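Recording practice episodes in the simulator

This page covers the recording of pick-up examples for the Witura policy in the simulated room. You need a working login on the Zirkus machine and 3000 MB of free disk space. Last edited September 26, 2023.

Start the simulator and load the two-arm robot. Choose a room from the list, then press Reset and let the arms settle before you touch the controllers. Check that both grippers open and close fully. If one sticks, restart the simulator – a second reset won't clear it.

Type the instruction for the episode into the text box. Keep it short and name the object and the arm, for instance "pick up the round object with the right arm". Start recording, then move. Go slowly on the way in, close the gripper, and lift well clear of the surface. Keep the other arm out of the way with its gripper empty.
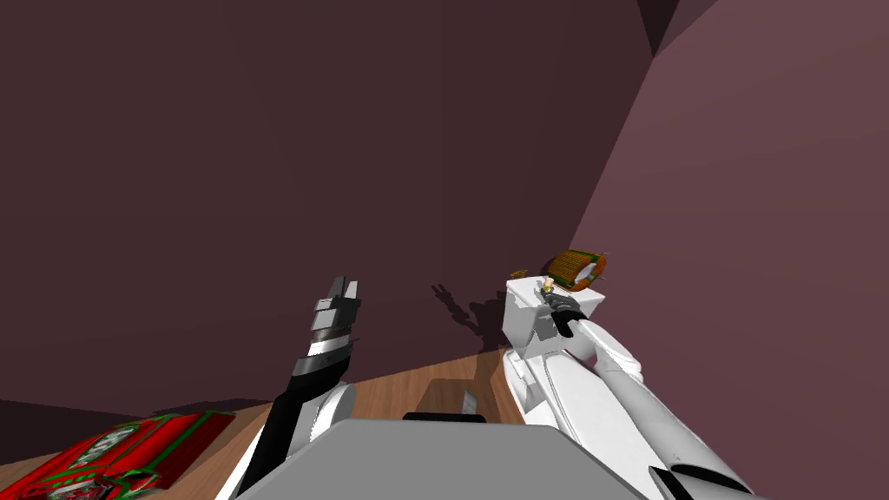
Right arm holding the round object up, left gripper empty.

Hold the lifted pose for 10 frames and stop recording. Play the episode back once from the start. Delete it if the object slips, if the arms touch, or if you paused for a long time halfway through. A slow episode is fine to keep.

Change the start position of the object after every save. The May set had too many episodes from the same spot, and the policy reached for that spot whatever was there.

Aim for 300 kept episodes per object. Upload them to the Arroyo folder under the object's name – the Galosville set, with 611 episodes, shows the layout to copy.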